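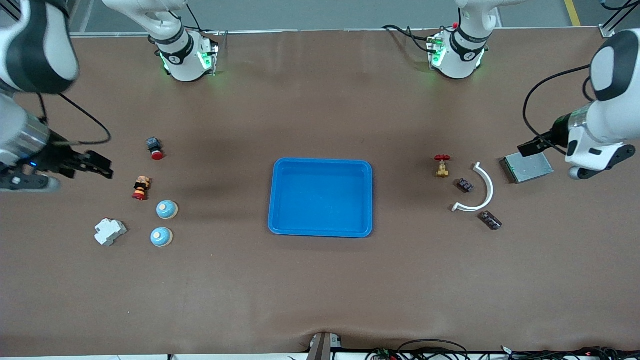
Re: Open day at the Awwad hall

Hi everyone,

On August 11, 2025, a list member wrote:
> Did anyone make it to the Drirkeck open day? I had to miss it
> and would love to hear whether the two-arm table is worth the
> drive from Drunlow. We'd be bringing 3 people from maintenance.

Oh, I'm so glad you asked, and yes, do bring them! I drove the 76 miles myself and stayed far longer than I'd planned (the coffee was good too, which helped). What I liked best is that they work with ordinary parts, the sort we all have in a drawer someplace - a circuit breaker, terminal blocks, a brass valve with a red handwheel, push buttons - and a plain blue tray in the middle of the mat. I could have watched the buzzers all afternoon.
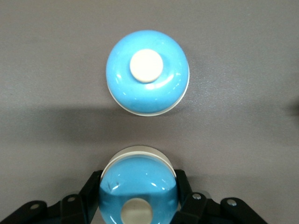 One blue buzzer in the gripper, the other on the table.

They take 40 visitors at a time, so sign up early. The Plerska folks had a table by the door as well and were very patient with my questions about cable routing, bless them. The next open day is in March, and I'd be happy to share a ride if anybody is coming from my direction.

Warmly, and sorry for going on so long,
your list member up north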